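How Robots Learn to Pick Up Flowers

From the Trevano Science Pages for ages 8 to 12
September 17, 2022

Picking up a flower is easy for you. You look at it, reach out, and close your fingers on the stem. You don't crush it, and you don't think much about it.

For a robot it is a hard job. A stem is thin and can bend. Leaves get in the way. Two flowers lying side by side can look like one big flower. Petals are soft, so they change shape when something pushes on them. A robot that is very good at lifting boxes may be no good at all at lifting a rose.

Researchers at a lab called Solheim are working on this problem. Their project has the name Pledetow. The flowers they use are artificial, which means they can be used again and again without wilting.

Learning by copying

One way to make a robot do something is to write a long list of rules. Move left this far. Go down this far. Close the fingers. This works well in a factory, where every part is in the same place every time. It does not work well with a messy bunch of flowers, where every stem points a different way.

The Pledetow team uses another method. It is called imitation learning. To imitate means to copy. A person guides the robot arms through the job, and a computer records everything. It stores what the cameras saw and how each arm moved. One recording of the job from start to finish is called a demonstration.

After that the person does it again, with the flowers in new places. For the first test, the team made 40 demonstrations.

The computer then looks for patterns in the recordings. When the camera picture looked like this, the arm moved like that. When a stem was on the left, the arm went left. The part of the program that has learned these patterns is called a policy. A policy takes in a camera picture and gives back the next small movement.

Two arms, several views

The robot has two arms. Each arm ends in a gripper, which is a sort of hand with two fingers. A small camera rides along with each gripper and sees what is close to the fingers. Another camera stays still and looks at the whole table.

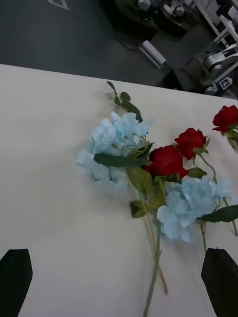
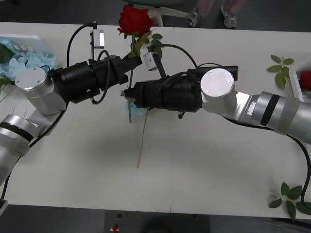
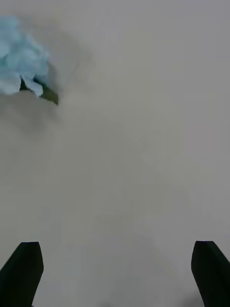
Why does the robot need more than one camera?

Each camera misses something. A camera on a gripper gets a close look at a stem, but it can't see much of the rest of the table. A camera that stays still can see both arms at once, but an arm can block its view of a flower. When the computer uses all the views together, it has a better chance of knowing where things are.

What the first test showed

The team tested the policy by letting the arms work without a person guiding them. They set out the flowers in 5 different ways and watched what happened.

Single roses went best. A rose has a long stem, and there is usually a clear place to grip it. The blue hydrangeas were harder. A hydrangea has a big puffy head that can hide its stem, and sometimes the fingers closed on petals instead.

The worst mistakes came when one arm passed a flower to the other. This is called a handover. If the first gripper lets go too early, the flower falls. If it lets go too late, both grippers pull on the same stem. The two arms have to be in the right place at the right time.

The team also tried the policy with 2 of the camera views turned off. It made more mistakes that way, most of them during handovers.

What comes next

A second group, at Dastitia, will repeat the test in January on its own table. Repeating a test is a normal part of science. If a method works in only one room, there may be something special about that room, such as the light or the color of the table. If it works in both, the researchers can trust it more.

Words to know

Demonstration: one recording of a job being done from start to finish.
Gripper: the part of a robot arm that holds things.
Handover: passing an object from one hand or gripper to another.
Imitation learning: learning to do a job by copying examples.
Policy: the part of a robot's program that chooses the next movement.

Try it yourself

Put a pencil on a table. Close one eye and pick it up using only your thumb and one finger. Now pass it to your other hand, using only the thumb and one finger of that hand too. Notice when the first hand lets go. Try it again with a piece of yarn, and see which one is harder.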